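Residual Curvature in Coiled Flexible Strip
Second-year materials project, Illcombe Technical College
Submitted Thu 3 October

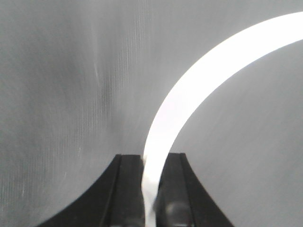

1. Background

Flexible strip is normally sold in coils. When a length is taken off the coil it keeps part of the bend, known in the trade as coil set. A strip with strong coil set lifts at the ends when laid on a flat surface and pulls away from its adhesive after fitting. The usual advice is to leave the strip uncoiled for a day before use. We found no source that gave a figure for how much curvature this removes, and the project was set up to measure it for one product under classroom conditions.

2. Material

All samples came from a single coil of white strip bought from Verncombe. The coil was stored indoors from April until testing began. The outer end was discarded as it had been creased in transit. Six samples were cut, each 1,058 mm long, and numbered from the outside of the coil inward. Samples 1 to 3 formed the outer group and samples 4 to 6 the inner group. Cut ends were squared with a fine blade and left untreated.

3. Method

Each sample was laid on its edge on a flat surface so that it could take up its own curve without gravity acting across the bend. The chord between the two ends was measured with a steel rule, followed by the height of the arc at mid-length. The radius was calculated from these two values. Readings were taken immediately after cutting, after one hour, after 24 hours and after 72 hours.

Between readings, one sample from each group was left free. A second was held straight between two wooden battens. The third was bent in the reverse direction around a former for ten minutes and then left free. Room temperature was logged with a Polák thermometer and stayed between 19 and 22 °C.

Friction against the surface affected the first set of readings. A sample pushed lightly at one end did not return to the same position. From the second set on, each sample was lifted and set down three times and the mean of the three readings was used. The first set was not repeated because the samples had already begun to relax.

4. Results

In the outer group, the free sample started at a mean radius of 521 mm and reached 1,241 mm after 72 hours. Most of the change took place in the first day. The batten sample in the same group reached 3,855 mm, measured one hour after release. At that radius the arc height was small and an error of one millimeter in reading it changed the result noticeably, so the value should be treated as a lower-confidence figure.

The reverse-bent samples straightened quickly but unevenly. Both had a flatter section in the middle and kept their original curve near the ends, where the former had not reached. A single radius does not describe this shape and none is reported.

The inner group followed the same order but began with a tighter curve and stayed tighter throughout.

5. Discussion

Leaving the strip free for a day helps, but the remaining curvature is still enough to lift the ends. Holding it straight gave the better result in both groups. Position in the coil had a larger effect than expected, and the Motunov fitting guide we used as a reference does not mention it.

The main weaknesses are the small number of samples and the uncorrected first readings. Only one temperature range was covered. Warming the strip before straightening was planned but dropped for lack of oven time.

6. Further work

Repeat with at least three samples per treatment. Use a printed grid under the strip in place of the rule. Measure again one week after release from the battens to check for recovery.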